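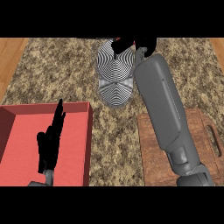

About us

Hi, I'm Lizelle Nkosi, and I run the visitor side of things at Kalport. If you've written to ask whether you can come and see the robots, it was probably me who wrote back (sorry if it took a while, February got away from me).

Kalport is a small robotics workshop in Lovmont. We teach pairs of arms to do kitchen chores, and nearly all of that teaching starts in simulation. We build a countertop on the computer, put things on it, and let the arms have a go. Bowls, trays, cutting boards, the stuff you'd find in anybody's kitchen. Once a chore goes well on screen, we move it over to the real bench at the back of the building and find out what we got wrong.

There were two of us when we started, me and Régis Le Goff, in a rented room above a bakery. Régis wrote the first version of Kiani, our simulator, and he still looks after it. He's fussy about surfaces. He once spent most of a week on stone countertops because he felt the speckles looked too even, and I teased him about it until a visitor asked if she could order the same one for her house!

Our open day is the part of the job I love most. It's on a Sunday, the doors open at 11, and we can take 80 people before it gets too tight to move. Last time we filled up and I had a line out to the bike racks. Gaëtan Charpentier does the main demonstration, on the big screen in the front room. He picks a chore, explains what each arm is supposed to be doing, and then runs it live – good tries and bad ones. The kids always want the bad ones. We had a whole row of them cheering for a bowl last time, and I'm still not sure whose side they were on.

People ask Gaëtan the same thing every time, which is why we use two arms when one looks like plenty. His answer is to hand them a bowl and a spoon and tell them to put one hand in their pocket. Go on, scrape out the bowl. It's a good way to spend five minutes, and the grown-ups get pretty competitive.

After the demo you can try it yourself. Vilho Jääskeläinen sets up the Etilus station, where you steer the simulated arms with a pair of hand controllers. It's harder than it looks. Judging how far away the counter is takes some getting used to, and I still knock things over when somebody's watching. Vilho keeps a tally of visitor tries on the wall, and we're at 2492 as I write this. He's promised cake at the next round number, but he hasn't said what counts as round.

We also do school visits on weekday mornings. Those are smaller and a bit slower, with more time at the controls for everyone. Thibault Delorme used to teach middle school science and he plans them with you, so tell him what your class has been working on and he'll pick a chore to match.

Getting in is free, for open days and school groups both. Parking is behind the building, and the entrance is the green door on the side street (the front one sticks). Send us a note through the contact page and I'll save you a spot.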